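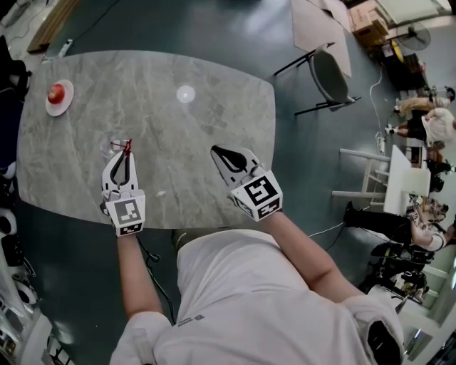

Table work with the pair of hand-held grippers, the left one at a clear plastic cup.

Gripper pair back in service at Mernolton

The two hand-held grippers at the Mernolton workshop are back in daily use after a full strip-down, and the people who work with them could hardly be happier!

The pair belongs to the Citurance project, which records people doing ordinary table jobs so that robot arms can learn from them. An operator sits down with a gripper in each hand and gets on with it: picking up cups, moving fruit on and off a plate, putting things back where they came from. Every session depends on the two grippers behaving in the same way, and by December the left one had stopped doing that. Its fingers were closing a touch late and coming together slightly crooked, which is a nuisance when the job is a thin plastic cup.

Ignacio Ibarra, who looks after the equipment, took both of them apart on Thursday, although only one was playing up. "If you do one and leave the other, you've got a new hand and an old hand," he said. "The operators feel it straight away."

The fault was a worn pivot behind the fingers. New pivots went into both grippers, the black fingers were lined up again, and the cable on the left one was swapped for a longer one that can run down past the operator's side to the floor without tugging. (That last job had been on the list since the summer, and got a small cheer.)

Then came the marker cubes. Each gripper carries a white cube printed with black-and-white patterns, and the tracking software works out where the hand is from those. A cube that has shifted even slightly on its mount throws everything off, so Ibarra cleaned the faces, tightened the mounts and ran the whole check again from scratch: 24 positions over the table for each gripper, then 90 open-and-close cycles, then a run of real pick-ups. Both came through first time, which he says has never happened before.

The workshop has now logged 855 sessions with the pair, and there is plenty more to come. A second table at Flilloncombe is due to start on the same set of tasks, using grippers built to the same drawings, and Ibarra will be going over to set them up. He has already packed spare pivots.

Anyone booked in for a session should allow a few extra minutes at the start for the new finger check, and leave the mount screws alone.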